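運営情報

Drundwoodは、ゲーム用MODおよび専用サーバーの技術情報を扱う日本語サイトである。サンドボックス系タイトルのサーバー構築、設定ファイルの解説、プラグインの互換性検証を主な掲載範囲とする。

沿革
2021/09/21 サイト公開。当初の記事数は8本。
翌年8月 検証用サーバー「Treloar」の運用を開始。
現在の公開記事数は633本。

編集体制
編集責任者:Bianca Lungu
運営:Stallard合同会社
記事は執筆者が手元の環境で動作を確認し、別の担当者が同じ手順を再現した後に公開する。再現できなかった手順は掲載しない。ゲーム本体の更新により動作しなくなった記事には、冒頭に対象バージョンを明記し、本文はそのまま残す。

検証環境
Treloarの割り当てメモリは16GB、最大同時接続数は30。ワールドデータのバックアップには自社製ツール「Imow」を使用している。Imowは差分のみを保存し、復元時に整合性の検査を行う。設定ファイルの書式は各記事の末尾に記載した。

掲載方針
配布元の利用規約で再配布が禁止されているMODについては、ファイルの転載を行わず、導入手順のみを扱う。チート行為を目的とするクライアント改造は対象外とする。広告主による記事内容の事前確認は受け付けていない。

お問い合わせ
誤記の指摘、検証依頼は問い合わせフォームから送信のこと。依頼の際は、ゲーム本体のバージョン、MODローダーの種別、エラーログの全文を添付する。個別のサーバー障害への対応は行っていない。

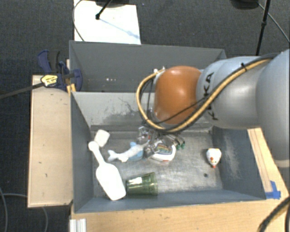
灰色の箱とKUKAのロボットアーム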